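Hustcombe Plank carpet tile, mixed gray: long-term review
Reviewed by Urszula Domański, 2/12/24

Product: Karnel-backed loop pile carpet plank, Hustcombe range
Supplied by: Flesteo
Laid: open workroom, ground floor, over leveled concrete
Time in use: 7 months

Summary rating: 4 out of 5

We replaced a broadloom carpet in our main workroom last July. The old one had been cut and patched in so many places that the seams were lifting, and the chair casters had worn two tracks through to the backing. The requirements were simple. It had to be replaceable in small sections, it had to sit flat under rolling furniture, and it had to be dark enough to hide ordinary dirt between cleanings.

We looked at a square tile from Coelho and at the Hustcombe plank. The Coelho tile was cheaper and a little softer. The plank won on layout. Square tiles laid in one direction show a grid when the light comes in low, and quarter-turning them gives a checkerboard that I find tiring in a large room.

Installation

The planks come in boxes of 16. Aurelia Costache did the setting out and I did most of the cutting. We ran the planks on the diagonal with staggered ends. This costs more material than laying square to the walls, because every perimeter piece becomes an angled cut. Allow for it when ordering. We went through nearly 200 planks and were left with one unopened box, which I would keep for repairs in any case.

Cutting is from the back with a hooked blade and a steel rule. The backing is dense and dulls a blade quickly. Change blades early; a tired one pulls the loops at the edge and leaves a visible fringe at the joint. The arrows printed on the back of our planks should all point the same way. We got one row wrong near the door and the difference in shade was obvious from the other side of the room. It was lifted and relaid in a few minutes.

We used a tackifier applied by roller. It stays sticky and allows a plank to be pulled up and put back. The instructions permit loose laying in small rooms. I would not do that with anything on casters.

Appearance

The shades run from charcoal through slate to light gray, with a stripe in the pile. They are mixed in the box, so there is no need to sort them, although we opened several boxes at once and drew from each. With the planks staggered, the joints are hard to pick out at standing height. Close up they are visible, mainly where a light plank meets a dark one.
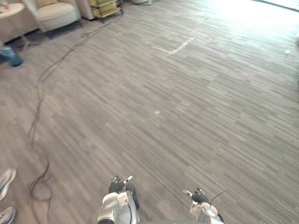
Mixed grays laid on the diagonal, with a cable run across the planks.

Black cable is less conspicuous on this carpet than it was on our old beige one. That is a mixed benefit. It looks tidier, but a cable crossing a walkway is easier to miss, and we now use a bright cover strip on any run that stays down overnight.

Wear and cleaning

The loop is low and tight. Casters roll without much resistance and table legs leave shallow dents that recover in a day or so. Pile flattening is limited to the strip inside the door.

Dry dirt vacuums out easily. Light-colored lint shows on the charcoal planks and sawdust shows on everything. Coffee came out with warm water and a white cloth. Printer toner did not, and we replaced 2 planks. The new ones looked slightly cleaner than the surrounding floor for several weeks and then blended in.

Faults

One box had planks with a slight curl at the short ends. Flesteo exchanged it without argument, but the delivery took long enough to hold up the last corner. The underside also has a distinct smell when first unpacked. Ours cleared after a week with the windows open.

Sound absorption is adequate. It is a thin product on a hard slab and footsteps are still audible in the room below the mezzanine stairs. The cushion-backed version may do better; I have not tried it.

Would buy again for a workroom or office. For a space where people sit on the floor, look at something softer.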